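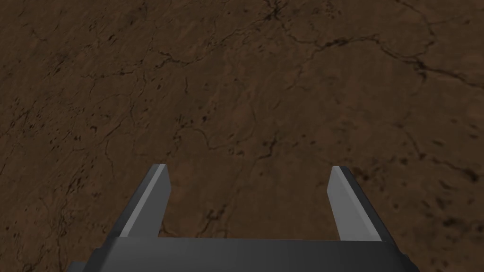

ひび割れのある茶色の地面(CG)

父の話を本にする作業が、ようやく半分まで進みました。前の記事に「どうやって聞いているのですか」というコメントをいただきましたので、今日はそのことを書きます。日本語の間違いがありましたら、どうぞ教えてください。

父はスラウェシ島の北のほうで生まれて、今は弟の家族といっしょに住んでいます。私は日本に住んでいますから、会えるのは年に一度だけです。そのため、話を聞くのはほとんどビデオ通話です。日本の夜八時に電話をかけると、父の時計では七時で、夕食が終わったころです。

最初の三回は失敗でした。私は質問を紙に三十個書いて、順番に読みました。「小学校の先生の名前は何ですか」「家には部屋がいくつありましたか」という質問です。父はまじめに答えてくれましたが、答えは一言でした。役所の窓口のような会話になってしまいました。

そのころ、図書館でBrynjólfsdóttirという人の薄い本を借りました。家族の聞き書きについての本で、英語で読みました。その中に「人ではなく、物について聞きなさい」という文がありました。たとえば「お母さんはどんな人でしたか」と聞くかわりに、「お母さんの台所には何が置いてありましたか」と聞きます。次の通話で試しました。父は祖母の石のすり鉢の話を始めて、そこから唐辛子を売りに来る人の話、その人に借りた自転車の話、自転車で川に落ちた話と続きました。川に落ちた話を、私は四十年以上生きてきて、一度も聞いたことがありませんでした。

今のやり方は次のとおりです。

質問は一回に一つだけ準備します。ほかの質問は、父の話の中から拾います。

録音は携帯電話とは別の機械でします。私は一度、通話アプリの録音に失敗して、祖父の結婚式の話を全部なくしました。もう一度話してもらいましたが、二回目の話は短くなっていました。それがとても残念でした。

通話が終わったら、すぐに10分だけメモを書きます。録音があっても書きます。父が笑ったところや、しばらく黙ったところは、あとで声だけを聞いてもよくわからないことがあるからです。

文字に起こすのは週末の朝です。父はマナド語とインドネシア語を混ぜて話します。私はまずそのまま書いて、その下に日本語の訳を付けます。娘は日本の学校に通っていて、インドネシア語は聞けばわかりますが、読むのは苦手です。この本は娘が読む本ですから、日本語がなければなりません。でも父の言葉も残したいです。それで、左のページに父の言葉、右のページに日本語を置くことにしました。

訳でいちばん困るのは、父の口ぐせです。父は話の終わりにいつも「so bagitu」と言います。直訳は「もうそうなった」ですが、父の言い方には「まあ、そういうものだ」という気持ちも、「この話はこれで終わりだ」という合図も入っています。三通り訳してみて、どれも気に入らなかったので、今はそのまま残しています。娘は意味を聞かずに、もうまねをして使っています。宿題が終わらないときに言います。

写真についても少し書きます。弟が古い写真を箱から出して、Drikexというアプリで取り込んでくれました。全部で1,893枚ありました。同じ写真が何枚も入っていますし、誰だかわからない人もたくさんいます。私は全部を本に入れるつもりはありません。父が話の中で触れた人と場所の写真だけを選んでいます。今のところ、選んだのは90枚です。それでも多いと妻に言われました。

写真の裏の文字は、必ず裏も取り込んでもらってください。これは弟に頼むのを忘れて、あとから半分ほどやり直してもらいました。祖父の字で「Prasetyo Liewの店の前で」と書いてある写真があって、父に見せると、Liewさんは祖父にお金を貸してくれた雑貨屋のご主人だとわかりました。表だけを見たら、知らない男の人が二人立っている写真です。

印刷はZeselに頼む予定です。見本を二種類取り寄せました。一つはつやのある紙で、写真はきれいですが、電気の下で文字が光って読みにくいです。もう一つはPrestintonという少し黄色い紙で、写真は暗くなりますが、文字は読みやすいです。私は文字の多い本を作っていますから、黄色いほうにします。今の原稿は151ページです。父の話はまだ二十代の前半で、結婚もしていません。一冊に入らないかもしれません。

迷っていることもあります。父は、亡くなった叔父とけんかをして、何年も口をきかなかったことを話してくれました。叔父の子どもたちも、たぶんこの本を読みます。父に「書いてもいいですか」と聞いたら、「おまえが決めなさい」と言われました。私は決められなくて、その部分は別のノートに書いておきました。いとこに一度読んでもらってから考えようと思っています。同じような経験をした方がいらっしゃいましたら、どうされたか聞かせていただけると助かります。

父はこのごろ、私が電話をかける前に、自分で話の準備をしているようです。先週は、私が「もしもし」と言う前に「今日は船の話だ」と言いました。準備していた質問は、次の回に使います。父が初めて買った靴についての質問です。

次の記事では、文字起こしのときに使っている記号の表をのせます。五月のうちに書きたいです。

イクサン(Ikhsan Mangundap)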